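Blocks on a Table: the Gallery

I should say at the start that I don't believe most of what gets written about colored blocks. The Wellora catalog claims they build "spatial confidence." The Stutiton people go further and promise better math by second grade, with a chart and no source under it. I bought three anyway, in blue, green and red, and lived with them through February, mainly to see if there was anything in them worth 385 words of sales copy.

Pale surface, blocks, and whatever I happened to think about them.

On the colors. Sellers love to call these "true primaries," which green is not, at least not in any paint box I ever owned. What interests me more is how much the blue changes from one face to the next. The top goes a medium royal and the side drops almost to navy. Put two paint chips of those shades next to each other in a store and you'd pay for two different cans.
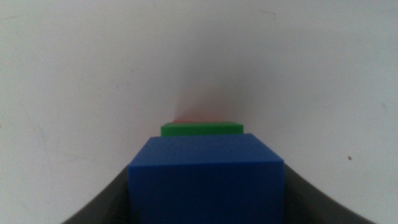 On lining them up. The usual advice is to set blocks in a row and ask a child which is biggest. I doubt it teaches what the box says it teaches. Get down low behind a row and the nearest block wins every time, and the one at the back shrinks to a scrap of color. A four-year-old who answers "the blue one" has told you where she is sitting. Kristof Vermeulen, who used to sell for De Haan and ought to be on the other side of this argument, tried it on his nephews and got a different answer from each chair.

On color bleeding. Red throws a pink tint on anything pale beside it, and I've seen this described as a fault in the finish. I don't buy that. It's light bouncing off a strong color, and a red mug will do the same on a white counter. If a seller offers you a "no-glow" red for more money, keep the money.

On plain faces. No letters, no numbers, no animals. I came into this expecting to find them dull and I've changed my mind a little, though I still wouldn't call it a teaching method. Nelletov prints the alphabet on theirs and charges nearly 18 dollars extra for the set, and in my experience the letters mostly end up sideways.

On age labels. The box said 18 months and up, the website said 3 to 7, and a leaflet tucked inside said 9. I wrote to ask which one was right and got a discount code back.

More pictures when I get hold of a yellow one. Letters from block enthusiasts are welcome, and I'll read them, but please send a source with the chart.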